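Small things always stay on my craft table, how do you put them away?
Posted by Plumamard in Home and Hobby Help

Hello all. I have a black table where I do small crafts with my children, and every evening it is full of little things again. I own a bowl, a cup, a tray and a box, but everything ends up in the wrong one. I would like a simple system that takes 2 minutes, not a big cabinet. My budget is small also.

Ovley
Just buy more boxes. I have a lot of them and it works for me.

McPhee
I had the same problem for long time. What helped me was to keep the containers in one row at the back of the table and never move them. The front stays free for working, and the hand learns the places by itself.

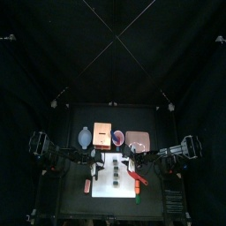 Where should a spatula go if it is too long for the cup?
Lay it flat in the tray, with the handle to the same side every time. In a light cup a long tool can pull everything over.

For markers I prefer the cup, with the cap down - the color comes better like this. Erasers and small blocks go in the bowl, as they are easy to grab from there. I tried a box with a slot for the blocks, but taking them out again was too slow for me.

Sitow
I agree with the row. I would add a label for the children.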